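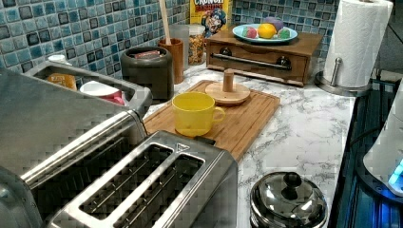
Kitchen worktop, toaster end

Home | Minutes | Allotments | Contact

BROTUMHAM RESIDENTS -- APRIL MEETING
Started 7.40pm. Notes by Wian Masilela.

1. Last minutes
Agreed. One spelling fixed.

2. Bus 234
Last bus still going before the film ends. Reshma Radebe wrote to Fodavska again, no answer. Will ring instead. Evening timetable at the Potgieter Road stop is out of date, somone to ask for a new one.
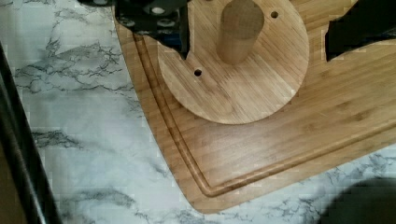 3. Street trees
Six limes due a prune. Contractor wants cars moved by 9am. Leaflets through doors the week before -- Wian to print. Long talk about roots and the pavement outside the chemist, no decison.

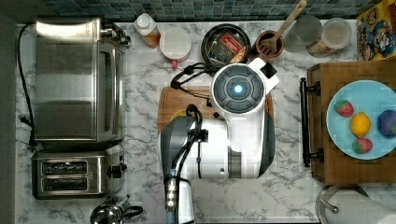
Reshma said the pavement should come first, as two people have tripped there and pruning can wait till autumn. Mixed views. Vote put off to next time.

4. Memumitz fair
Stall booked. Plants, books, no raffle this year. Need a gazebo, the old one leaks. 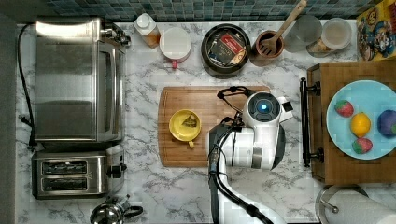
Also need change for the float and someone to do the early shift. Names to Wian please.

5. AOB
Bins on the corner overflowing again. Reported, ref 2114.

Closed 9.05pm.

Contact the secretary | © Brotumham Residents | Back to top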